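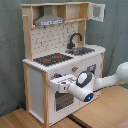
Knob task, gripper at the left side of the front panel.

Toy Kitchen Tips: Getting Numbers You Can Believe

Play kitchens are cheap, they fit against a wall, and they've got doors and knobs and a faucet at a height an arm can reach. So a lot of people with an arm have one now, and a lot of them publish a percentage. I've read plenty of these and run some myself, and my opinion of the percentages has gone down over time. Most of what's wrong with them gets decided at the bench, before anybody opens a spreadsheet. These are workshop tips, in no special order.

Write down what counts before the first run

"Turned the knob" can mean the knob moved, or it moved a quarter turn, or it ended up pointing where the instruction said. Pick one and put it on paper with a date. At Gerdale we scored one batch of 165 runs under the loose rule and then again under the strict one, same video, same arm. The strict score was 35 percent. I won't print the loose one, but it was the kind of number people put in a title. If a write-up gives you a success rate and no rule, treat it as a rumor.

Tape the arm's starting pose, then move it on purpose

A policy that starts from the same pose every time can get surprisingly far without looking at anything. Mark the home position, run your baseline from there, then shift the whole kitchen sideways by the width of your thumb and do it again. Vimala Achari had us do this with the cameras covered as well. I thought it was a waste of a morning. The covered-camera runs still got to the knob often enough that we threw out two weeks of results.

Keep the backdrop, and then change the backdrop

A plain curtain is a good idea while you're collecting. It hides the wall and the shelf and whoever is eating lunch. It's also one more thing a network can latch onto, and you won't know until you swap it. Hang a bedsheet in some other color for the last block of runs. If the score falls off a cliff, the curtain was doing part of the work and your "generalizes to new kitchens" sentence has to go.

Same with the floor. Same with the lights, come to think of it -- we ran in late afternoon for most of August and then wondered why the morning runs were bad.

Don't let the doors pick their own start state

Play kitchen hinges sag. A door you left shut may be open a finger's width by the next run, and that crack is the difference between a hard task and an easy one. Decide which doors are open and which are shut, write it on the run sheet, and have somebody other than the person scoring set them. A microwave door standing open also blocks part of the view and part of the reach, so "close the oven" with the microwave open is a separate task from "close the oven" with it shut. Give them separate rows. I've seen Vlachou's group lump the two together and call it robustness. It may be, but you can't tell from the table.
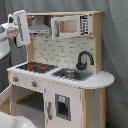

Count your resets as data

Every run needs a reset, and every reset is a chance for a person to help. The helper nudges the kitchen back an inch, straightens a door, wipes the front panel. All of it gets left out of the paper. Keep a tally of how many times a hand went in. If it's more than once per run, say so.

The related trick is the quiet do-over. Arm stalls, operator says "that one doesn't count, the cable caught," run is repeated. Sometimes the cable did catch. Give every run a number before it starts and never reuse the number. Aborted runs stay on the sheet with the reason next to them, and the reader can decide how forgiving to feel.

Be suspicious of big demo counts

Sultitz advertises a starter set with 2310 demonstrations, and people quote the figure as if it settles something. Ask how many different setups it covers. When I went through the log, almost all of it came from six arrangements of the same furniture. It's still useful for getting an arm moving, and I've used it for that. I wouldn't use it to claim anything about kitchens, plural.

While you're at it, check whether your test arrangements are in the training pile. This sounds too dumb to need saying. It has happened to us at Gerdale and it has happened to people with more money than us.

Pay attention to the knobs

Toy knobs are the worst part of the whole business. They're small, they tend to be round and close to the color of everything else, and on some sets they're loose enough that a bump will spin them. Before a test block, turn each one by hand and note how stiff it is. Put a mark on the face so you can read the angle on video later. If you've added your own dial or sticker to make the angle easier to read, admit it in the write-up, and run a block without it too.
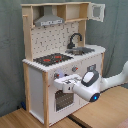
The other problem with knobs is the bump-and-win. A gripper comes in, misses the grasp, drags across the front and the knob happens to rotate. Under a loose rule that's a success. Have your scorer watch for contact before closing, and put those runs in a column of their own. In our sheets the column is headed "lucky" and it was embarrassingly full the first time we kept it. Vimala wanted a more respectable name for it. We never came up with one.

Get a scorer who doesn't care

Best tip on the page and the hardest to follow. The person who trained the policy shouldn't be scoring it. Neither should the person whose desk is next to theirs. We trade with the Dredholm shop: they send us video with the method names stripped, we send them ours. Disagreements get a second look from both sides. It's slow and it costs us a few friendly arguments a month. When we started, our own scores had been running kinder than theirs on every task, mine included.

Print the whole table

If you ran ten tasks, show ten. Leaving out the drawer because "the drawer was sticky" is how everybody ends up with a nice average. A sticky drawer is a fair thing to report, and somebody with the same play kitchen would like to know.

And put the count next to the percentage. Eight out of ten and eighty out of a hundred shouldn't look the same on the page, but they do in most of the abstracts I get sent.

Spare hinge screws: buy double. The ones in the box strip.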